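PKG 214 Protective Packaging
Handout 6: Molded inserts in hinged-lid cartons
Instructor: Zainab Bako

Read before the August lab. Bring a steel rule, a caliper and your copy of the Millwood worksheet.

6.1 Scope

Handout 5 dealt with loose fill and corner blocks. The present one covers one-piece molded inserts placed in a corrugated carton whose lid is attached along one long edge. Die-cut plank foam is treated in Handout 7. The drop test procedure has not changed and is not repeated.

6.2 Terms

Carton: the outer box, including the lid.
Insert: the molded part that fills the lower half of the carton.
Cavity: a recess that receives the product or an accessory.
Rib: a raised wall between two cavities.
Channel: a narrow recess, straight or curved, usually for a cable or a tube.
Lid pad: a cushion fixed to the inner face of the lid. It presses on the product when the lid is shut.
Preload: the compression of the lid pad with the lid closed and the carton at rest.

6.3 Function of the insert

The insert holds the product away from the carton walls and spreads the load from an impact over a known bearing area. Both depend on cavity fit. If the cavity is too large, the product gathers speed inside it before it reaches the foam, and the peak deceleration rises. If it is too tight, the product is difficult to remove and users pull on whatever part stands proud, often a connector.

Side clearance for the lab cartons is 1 mm per side. Measure at the bottom of the cavity as well as at the rim. Molded cavities have draft, so the two figures differ.

6.4 Ribs

A rib between two cavities is loaded from the side when the carton falls on an end. A thin rib bends and lets the parts touch. A thick rib takes up carton volume and adds to freight cost. The Moynihan exercise uses a rib of 19 mm at the base. Calculate the bending stress for the heavier part only and ignore the support from the smaller one.

Ribs must not be counted as bearing area in a flat drop unless the product rests on them. This was the most common error in last term's submissions.

6.5 Lid pads

A lid pad is needed when the product can rise out of its cavity. It may be a flat sheet or a raised shape that meets the product in one region. A raised pad needs less foam, but its position matters. If the lid is shut with the product reversed, the pad may bear on a part that was never meant to carry load.

Preload for the Ravunano carton is 3 mm. Too much preload bows the lid and strains the fold. Check the fold for cracks in the liner after every tenth closure.

6.6 Inspecting an opened carton

Inspect the carton open and without product. Set it on a flat table with the lid laid back so that the inner face can be read together with the insert. Record marks on white liner by location, measured from the hinge. Do not record a cause at this stage. A smudge may come from handling, from the product or from the foam, and the mark alone does not separate these.

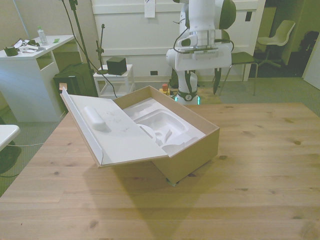 Page last changed: August, by Z. Bako

The outer walls are brown kraft and the inside of the lid is white, with gray smudges and scuffs to the right of the rounded lid pad. The insert has a large, roughly rectangular hollow near its center, curved channels along the front and ridges between the compartments. Use these as the feature names on your sketch.

6.7 Lab task

Work in pairs on the Sututeck carton.

1. Sketch the insert in plan and name each cavity, channel and rib.
2. Measure the main cavity at rim and floor. Calculate the draft angle.
3. Locate the lid pad from the hinge and from one side. State which cavity it faces when the lid is closed.
4. Calculate the static bearing stress for a product mass of 36 N divided by 9.81. Show units.
5. Close and open the lid 35 times, then repeat step 3 and report any shift.

Hand in the sketch and the calculations on one sheet. Leave the insert in the carton at the end of the session.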